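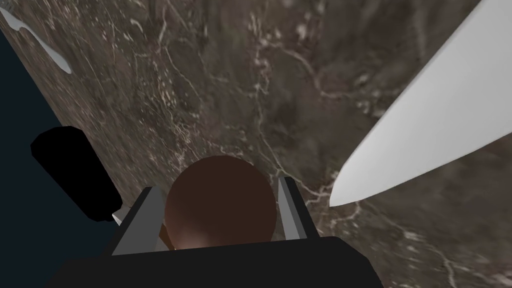 Sinan Değirmenci

I had been promising myself a trip out to the Dillano lab in Jellesach ever since they started their November open afternoons, and I finally made it, after one wrong bus and a very good cheese roll. They were so kind to all of us! Coffee at the door, coats on a rail, and then straight upstairs to the simulation room, where the gripper does its practicing on a computer long before anyone trusts it with a real kitchen.

The job we watched was a plain one. Pick up a brown ball from a marble countertop, with knives lying close by, and set it down again in a clear spot. They had 100 tries lined up for us, and I pulled my chair in close because I do love this kind of thing.

Try 40 was where it went wrong. The fingers came together, the ball slipped out sideways, and the arm carried on as if it still had hold of it, swinging across the counter and straight through the big white blade. On a screen that makes no noise at all (a few of us gasped anyway), but you can picture the same move with somebody's hand nearby.

Our guide stopped everything and pulled up the log, number 2769, and I liked her for not hurrying past it. The grip check had been reading the width of the fingers and nothing else, so fingers nearly shut on nothing had passed for a good hold. They had seen it 3 times before, at their Sikalow site, and put it down to a slippery ball setting. Now they want a second check on the force, and a rule that the arm freezes whenever the two disagree.

I asked whether the Dong arm downstairs ran the same program. It did, until that afternoon. She rang down while we were still in our seats and had it switched off, so we missed the live demonstration and got a second coffee, which suited me fine. The next open afternoon is after the holidays, and I have already put my name on the sheet.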